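4.2 Sorting mixed returns at the Kelport site

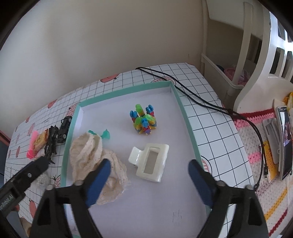

Figure 3. Practice tray used for grasp demonstrations, with a hand-held gripper at the lace fabric.

The returns bench at Kelport is where most of our interview material comes from, and it was the part of the work people were keenest to talk about. Everything that comes back to the warehouse without its original packaging ends up there: hair accessories, small toys, craft pieces, odds and ends from mixed gift parcels. Before the Cultilness system was brought in, a sorter picked up each item, judged its condition and dropped it into one of the outgoing bins, and did so for a full shift. The new cell takes over the picking up. The judging stays with people, and so does a good part of the teaching, which is done by demonstration with a two-fingered gripper held in the hand. A tray like the one in Figure 3 gives a fair idea of why the teaching takes skill. The hair claw clip is hard and glossy with curved teeth, the cluster of building blocks is knobby on every side, and the lace fabric is bunched into soft folds that give a jaw very little to close on squarely. Sorters at the bench had strong and very detailed views on where each of these ought to be gripped, and we were delighted by how readily they shared them.

Demonstrations began in February with sorters who had put their names down for it. Each was asked to complete 200 grasps across their first block of sessions, mixing hard and soft goods in any order they liked. By the time of our site visit on 2021-05-11 the team had recorded 910 usable demonstrations, of which 456 involved fabric or yarn goods. That share is far higher than the share of fabric in the returns stream itself. The sorters had asked for it. In their view the blocks and clips were "sorted in a day", while crochet and lace were where the cell kept coming back with nothing between its fingers, and they wanted to work on the interesting problem!

Three changes to the job stood out in the interviews. The first is physical, and it was mentioned by everyone we spoke to. Repeated pinching with the thumb and forefinger had been the most common complaint on the bench, particularly late in a shift. Holding the gripper is a different load, carried more in the palm and forearm, and sorters rotated off it after a short spell. Several told us their thumbs felt better and their forearms felt worse for the first couple of weeks, until the handle was rewrapped and the bench lowered.

The second change concerns what counts as knowing the job. Experienced sorters have a large store of knowledge they had never been asked to put into words. One explained that you never take lace by the edge: you push down into the middle of the pile a little, let it fold up around your fingers, and then close. Another had worked out that a claw clip behaves much better taken across the body than by the teeth, and had been showing new starters this for years without it appearing in any training sheet. The demonstration sessions brought this out into the open. Sorters watched one another's attempts, argued over them cheerfully and borrowed the good ones. We think this is the most encouraging result of the whole study, and it would be well worth repeating in other workplaces where handling skill is treated as too ordinary to write down.

The third change is less comfortable. The pace of the bench used to be set by the person standing at it. With the cell running, items arrive for judging at the cell's own rhythm, and some sorters found the waiting between items more tiring than the picking had been. The software, supplied under the name Naylor, allowed the feed rate to be altered only by a supervisor during our visit. After sorters raised this, a trial was set up in which the person judging could slow or pause the feed from a foot switch. Nearly 400 pauses were logged over the trial, most of them very short, and throughput on the bench was no lower than in the weeks before. Sorters described the switch in warm terms. A typical comment was that it was "my bench again".

Pay is still unsettled. Demonstrating was paid at the ordinary sorting rate, although the work involves instruction and the recordings go on being used after the shift is over. Sorters raised this with us without prompting, and the Donia depot, where the same cell is due to be installed next, has asked for a separate trainer grade before any sessions begin there. We support that request. The quality of what the cell learns depends heavily on the people holding the gripper, and at Kelport they brought a great deal of care and good humour to it. Section 4.3 takes up the Donia negotiations and the draft roster for rotating demonstrators.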